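Forum > Walls and Finishes > Paper and Vinyl
Thread: Pattern drop on small repeats, and sealing over marble-pattern film

bastien_lacroix
Posted 7:16 am
Planning a box room in a small-print paper and trying to work out waste. Label says offset match, 16 inch repeat. The room has three full walls and one wall that is mostly door. Supplier (Stalari) says to add 5 percent. That seems low for an offset match. Paste-the-wall type, nonwoven backing.

nmensah
Posted 7:40 am
Five percent is for a random match. With a 16 inch repeat and an offset match, work from the drop and ignore percentages. Wall height plus trim allowance at both ends, rounded up to the next full repeat, then add half a repeat for every second strip. Cutting alternate strips from two rolls recovers most of the half.

Animal spots are more forgiving than a stripe or trellis, but the eye still picks up a broken rosette at a seam in the middle of a wall. 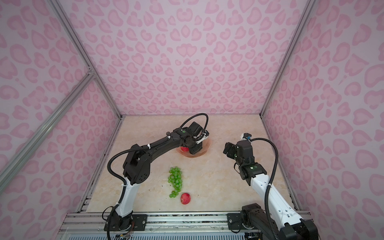
Put the one bad seam in the corner behind the door. Inside corners should be split anyway: wrap a quarter inch, cut, and start the next strip on a fresh plumb line. Do not carry a full width around a corner that is out of square.

humaira_j
Posted 8:05 am
Disagree on the quarter inch. On nonwoven I wrap half an inch and double cut. A quarter inch lifts if the corner has any filler dust in it.

nmensah
Posted 8:11 am
Then the dust is the fault. Prime the corner. Double cutting scores the board face and the seam opens there later.

humaira_j
Posted 8:20 am
It does if you use a dull blade. New blade every cut, light pressure, strip of polyester under the overlap. I have corners from seven years ago with no movement.

bastien_lacroix
Posted 9:02 am
Thanks, will order by drop count. Second question. The same room gets a worktop in marble-pattern film over MDF. Clelero topcoat or leave it bare? It will get fruit, cups, the usual.

wumpini_m
Posted 9:30 am
Leave it bare. Most topcoats do not bond to vinyl film and peel at the front edge first. Seal the raw MDF edges before the film goes on, and heat the film at the corners. Cream patterns with light veining hide a seam well if you run it along a vein.

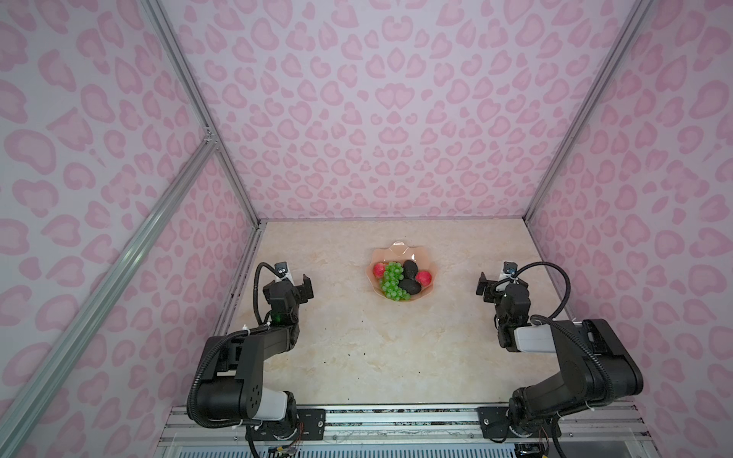
Cream and beige marble pattern with faint veining, lavender spotted paper on the walls.

aminu_nwosu
Posted 10:16 am
Partly agree. A two-part waterborne coat does hold if the film is scuffed with a gray pad and wiped down first. I used Dumon on a hall shelf and it is sound after about 100 days. The gloss level changes, so test an offcut.

wumpini_m
Posted 10:24 am
100 days is not a long test for a worktop. Ask again next July.

bastien_lacroix
Posted 11:05 am
Going bare on the film, with primed corners and a quarter inch wrap – one wall will get the double cut for comparison. Does anyone know if Sulemana primer is fine under nonwoven, or is it too slick for the paste?

nmensah
Posted 11:31 am
Fine if it is the matte version. Give it overnight.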